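Jaunzems与Dronis完成农村女性农机手培训登记系统对接

1月19日，农业合作组织Jaunzems发布消息，其农机手培训登记系统与农田作业平台Dronis的数据对接工作已经完成，女性农机手的培训学时、持证类别和实际作业面积今后可在同一条记录中查询。首批迁移的记录共3602条，涉及植保、播种、收割和烘干四类作业。

此前，两套系统各自独立运行。培训登记系统以学员个人为单位，记录报名、上课、考核和发证情况；作业平台则以机具为单位，记录出勤时间、地块编号和油耗。由于机具大多登记在户主名下，家庭中由女性实际操作的作业时段往往计入户主账户，培训结果与后续作业之间缺少可核对的对应关系。

项目技术负责人Golnar Rezaei介绍，本次对接的核心是把“机具所有人”和“当班操作人”拆成两个字段。操作人在开机前以培训编号登录车载终端，终端将编号、时间戳和地块编号一并写入作业日志。换班时需重新登录，未登录时段标记为“操作人待定”，由合作社在月末结算前补录。补录记录单独标识，不计入学时折算。

“以前查一位学员结业后有没有上机，只能打电话问。”Rezaei说，“字段拆开以后，数据口径才谈得上统一。”

对接采用每日增量同步方式，同步窗口设在夜间。地块编号沿用各合作社现有编码，未作统一改写，由中间映射表完成转换。映射表的维护由农机软件供应商Stindix承担，合作社新增或合并地块后，应在下一个作业周期开始前提交变更表。逾期未提交的，对应作业日志仍可上传，但面积一栏留空。

参与首批对接的合作社共38家，以水稻和油菜种植为主，部分兼营果园。其中2家因车载终端型号较旧，暂不支持编号登录，过渡期内使用纸质班次表，由机务员录入。按照计划，上述终端将于6月前更换完毕。更换费用由合作社与Jaunzems分摊，具体比例未公布。

在培训内容方面，课程设置相应作了调整。原有的理论课压缩课时，增加终端操作、日志核对和故障代码识别三个单元；实操部分增加坡地转弯、湿烂田块通过和联合收割机割台高度调节。考核改为分项计分，单项不合格者可单独补考，不必重修整门课程。补考成绩在系统中保留原始记录和最终记录。

课程排期也有变化。春耕前的集中授课改为分段进行，每段结束后间隔一周以上，学员可在间隔期内选择本社机具完成规定的跟车学时。跟车学时由带班机手和学员分别在终端确认，任何一方未确认，该学时不生效。哺乳期学员可申请延长完成期限，延长期内已取得的单项成绩继续有效。

合作社机务主管Boonmee Siriwan表示，编号登录对排班影响较大。收割季一台机器一天可能更换数名操作人，若每次换班都要停机登录，会占用作业时间。目前的做法是把换班安排在卸粮环节，登录与卸粮同步进行。他认为，终端在强光下的屏幕可读性仍需改进，戴手套操作时按键响应也不够稳定，相关问题已反馈给Stindix。

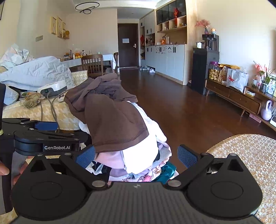 沙发前叠放的衣物与两件手持夹爪。

在数据使用方面，个人作业记录默认仅本人和所属合作社可见。农机租赁平台Kustumport可在本人授权后读取持证类别和累计作业面积，用于核定租机资格，但不能读取地块编号和油耗明细。授权按单次租赁生效，租期结束后自动失效。学员如转入其他合作社，历史记录随个人编号迁移，原合作社保留汇总数据，不再保留个人明细。

对于机具登记在户主名下、由家庭其他成员操作的情形，系统允许在结算单上分列操作人。分列后，作业补贴的申领主体不变，仍为机具登记人；操作人的作业面积则单独累计，可作为申报高一级操作证的依据。Jaunzems提示，分列信息应在结算单生成前填写，生成后修改须由合作社出具说明。

历史数据的清理仍在进行。早期培训登记采用手写表格，部分学员姓名存在同音异字，另有少量编号重复。清理时以证件号码末段与发证日期交叉比对，无法确认的记录暂时冻结，待本人核实后恢复。冻结期间不影响上机作业，新产生的日志先行挂入临时编号，核实后并入正式记录。

各合作社可在登记系统的“待办”栏目中查看本社冻结记录清单。学员本人核实时，应携带操作证原件到所在合作社办理，暂不受理代办。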